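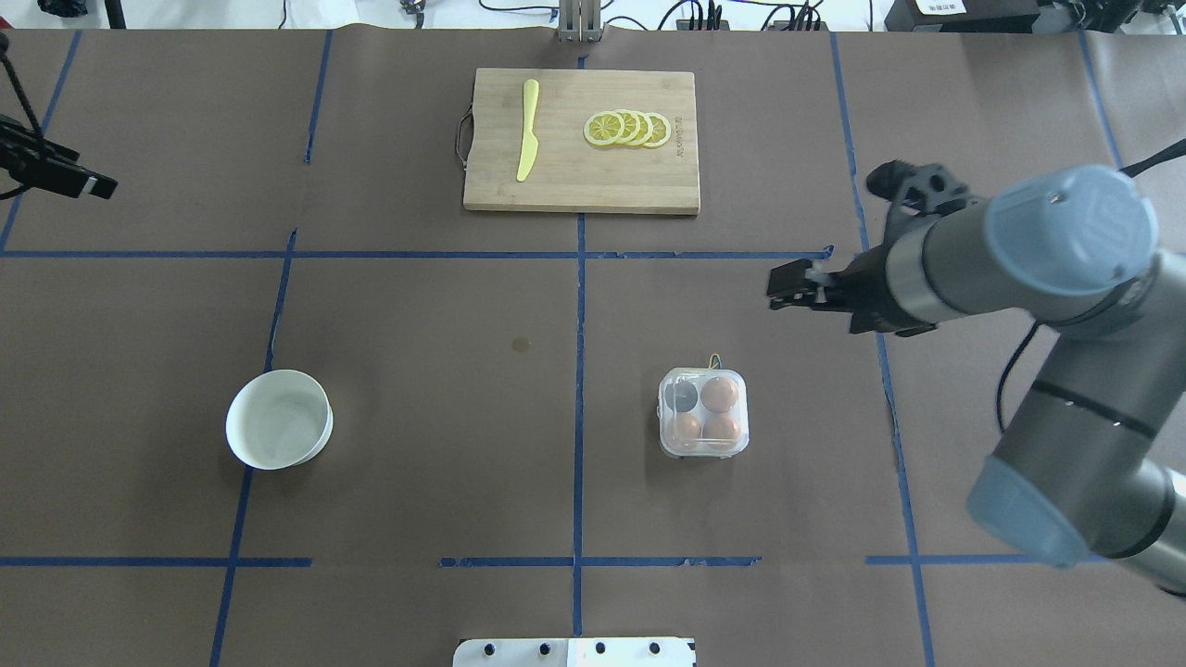

3 min read

FOR RELEASE IN OCTOBER

Gasport ships Petine 2, a desktop operating system that restarts when you tell it to

GASPORT, N.Y. - Osman Systems today released Petine 2, the second major version of its desktop operating system for small offices, libraries and anyone else who has lost a paragraph to a surprise update. It is available now as a free upgrade for everyone running the first version, and it will sit quietly in the corner of the screen until they get to it.

Petine is a Linux-based system with its own desktop, file manager and settings panel. The first version was well liked for its speed and less well liked for its settings panel, which had 85 separate pages, among them one labeled "Other" and another labeled "More Other." Petine 2 folds the lot into a single searchable window. Typing "printer" now brings up the printer. The company regards this as the headline feature and has stopped apologizing for it.

Updates have been rebuilt from scratch. They download in the background, install into a separate copy of the system and take effect at the next restart, whenever the user chooses to have one. There is no countdown. There is a small gray dot next to the clock, and clicking it opens a plain list of what will change. If the new copy fails to start, the computer goes back to the old one and says so in a sentence that contains no hexadecimal.

The taskbar can once again be moved to any side of the screen. Osman Systems took this ability away in a point release, on the theory that few people used it, and received 3,000 emails from the few people. It is back, along with an option to put the clock on the left, which was requested in many of the same emails and in stronger language.

Other changes in Petine 2:

Search looks at files on the computer first and stays there unless asked to look elsewhere. It doesn't show news, weather or celebrity birthdays.

The Start button has been renamed Open, having been named Begin, Go and Home during testing. The company considers the matter closed.

Dark mode now covers every window that comes with the system, including the calculator, which had held out.

Window layouts are remembered when a laptop is unplugged from a second monitor and plugged back in. Windows parked on the missing monitor move to the one that's left.

Local accounts are the default. An online account is optional and is offered once, during setup, with a "No" button the same size as the "Yes" button.

Under the hood, Petine 2 moves to Grolik, a new storage layer written by the company to replace the patchwork used in the first version. Grolik takes a snapshot of the system before each update and keeps earlier versions of documents for as long as there is room. Testers used it mainly to recover spreadsheets they had sworn they never touched. Existing drives are converted during the upgrade, a job that can take a while on older machines and is best started before lunch. A full backup beforehand is strongly advised - the company has met hard drives before.

The public preview was tried at nearly 300 offices, and the bug reports shaped much of the final release. The most common complaint concerned the startup sound, a four-note chime described by testers as "hopeful" and "too hopeful." It is now off by default. It can be switched on in settings, where searching for "chime," "sound" or "that noise" will find it.

Petine 2 runs on most 64-bit PCs and needs 4 GB of memory. Computers that ran the first version will run this one, with the exception of machines using the old fingerprint driver, which still works about as often as a coin toss and has been left out until it improves. Users who depend on it should wait for the first maintenance update.

The desktop edition is free for home use. Offices pay a yearly fee per machine, which includes phone support during East Coast business hours and security fixes for the life of the release. Current customers keep their present rate.

Installation files, release notes and the full list of known issues are on the Petine download page. The known issues come first.

About Osman Systems
Osman Systems makes operating system software for desktops and laptops. It is based in Gasport and has one product, plus the storage layer.

Media contact: Press Desk, Osman Systems, Gasport. Calls are answered until 5 p.m.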